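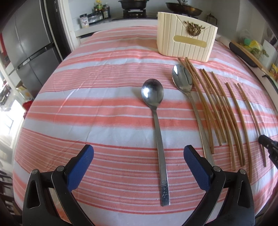 Table-Setting Automation at Fondisness: Staff Questions

Filed under: Workplace > Your Job > FAQ

Collected from the break room sheet and from the two shift meetings in December. Answers are by Kelechi Onyeka, floor representative, except where marked. Management has read this page and asked for two changes. I made one of them.

What is the company trying to automate?

Sorting and laying out tableware. For us that means spoons, chopsticks and napkin holders going onto tables in the serving rooms, and the same things coming back and getting sorted before the next sitting. The project is called Petek. The arms come from a supplier called Prosum, and the first installation is supposed to be at the Zundton site.

Cooking is not part of it. Neither is carrying food, clearing plates or talking to guests. If a supervisor tells you otherwise, ask where it's written down, and then tell me.

Why are some of us being asked to use the hand-held grippers?

The software learns from recordings of people doing the job. You hold the gripper, you pick up the spoon with it in place of your fingers, and the camera on the gripper records what happens. The arm is later trained to make the same kind of movement.

So yes, you are teaching it. I've heard this described in meetings as "capturing best practice." Call it what you like, it's our work going into their system, and I think people should know that before they agree to an extra hour of it.

Is gripper work voluntary?

On paper, yes. The sign-up sheet is by the time clock and you can cross your name off up to the start of the shift. In practice two people at Zundton told me they were put down for it without being asked. That has been raised and we were told it was a mix-up. If it happens to you, say so the same day.

How are recording hours paid?

At your normal rate, plus whatever evening or Saturday premium you would get anyway. There is no extra for the recording itself. We asked for one. The answer was that it's lighter work than a regular shift. Anyone who has held a gripper at arm's length over a table and tried to get hold of one chopstick out of a bunch can judge that for themselves.

Do the recordings show who I am?

They show the table, the gripper and whatever is behind the table. Your face shouldn't be in it, but voices can be picked up, and so can people walking past in the kitchen. We have a written promise that recordings won't be used for discipline or for timing individuals. We do not have a written answer on how long they are kept. "As long as needed" is what I was given, and I don't count that as an answer.

Don't record with your name badge, phone or mail lying on the table. Check before you start.

How many recordings do they want?

The first round was 938 at Zundton. Of those, 164 were thrown out, mostly for dropped items or for someone's sleeve covering the view. After that the target went up, and I haven't seen the new figure in writing.

Does the thing work?

Depends what you count. I sat in on one demonstration. The arm picked up a spoon and put it down again in the right place several times running, and people clapped. Then somebody moved a napkin holder over a bit and the arm stopped and waited for help.

Spoons that don't match seem to be one trouble spot. A plain flat handle and a ridged one need a slightly different grip, and we have both kinds in the same drawers because they've been bought at different times over the years. Chopsticks are worse. They roll, they lie against each other, and the arm tends to come up with two or none. Shiny metal in strong daylight was also mentioned as a problem, and the serving rooms have big windows.

I'm told all of this improves with more recordings. Maybe it does. I'd like to see it do a whole sitting on a busy day with nobody from Prosum standing next to it.

Answer from Ilir Kneževič, who runs the project for management: "The demonstration was of an early version. We don't claim it's ready for a full sitting and we won't put it on one until it is. The mixed cutlery is the reason we record with the real items from the drawers and don't buy a new matching set."

Fair enough. I'd only add that a new matching set would be a lot cheaper than the arm, and would save the rest of us some time too.

Will anyone lose their job?

The official line is that no positions will be cut "as a direct result" of Petek. Read that twice. It doesn't cover people who leave and aren't replaced, and it doesn't cover hours. Part-timers on the early setup shift are the ones I worry about, as setup is most of what they're scheduled for.

What we've asked for is a floor on scheduled hours for everyone now on setup, for as long as the trial runs. We haven't got it. Talks continue.

What happens to the setup shift during the trial?

It stays as it is. The arm works one row of tables and people do the rest. Someone also has to stand by the arm, refill its trays, pick up what it drops and restart it. That person is one of us, and so far the job has no title and no pay grade. It's listed on the schedule as "support."

My guess is that this will turn out to be most of the actual change for most people: less laying out, more minding. Some of you will like that better. I've talked to a few who would. Others came into this job because they like to keep moving, and standing next to a machine waiting for it to get stuck is tiring in its own way.

Can I refuse to be the one minding it?

During the trial, yes. After the trial, nobody has said.

Is it safe to work next to?

The arm is slow and it stops when it touches something, or it did every time I saw it tested. There's a red stop button on the base. Everyone at Zundton should be shown it before their first shift on that row, and you should press it yourself once so you know how it feels. If you haven't been shown, don't work that row.

The hand-held gripper can pinch. Keep your other hand away from the pads while you close it. Two people have reported sore wrists after long sessions. We've asked for a limit of 100 picks per session with a break after, and the project side has accepted that for now.

Somebody said it saves 635 hours a year. Is that right?

That number is on a slide. I asked how it was worked out. It assumes the arm runs every sitting with no stoppages, and it leaves out the time of the person minding it. Once you put that person back in I don't know what's left, and when I asked, neither did anyone in the room. They've promised a corrected version.

What if I think it's a good idea?

Then say that as well. A few people do, mainly those with bad hands or bad backs who'd be glad to never sort another bin of spoons. I'm not against the machine. I'm against being told it's finished, and free, and good for everybody, before it has laid one full room.

Who do I ask about something that isn't here?

Write it on the sheet in the break room or catch me before the late shift. Questions about pay go to your supervisor first, but keep a copy. Questions for Ilir can go through me if you'd prefer to leave your name off.

When will this page be updated?

When we get the corrected hours figure, or an answer on how long recordings are kept, whichever comes first.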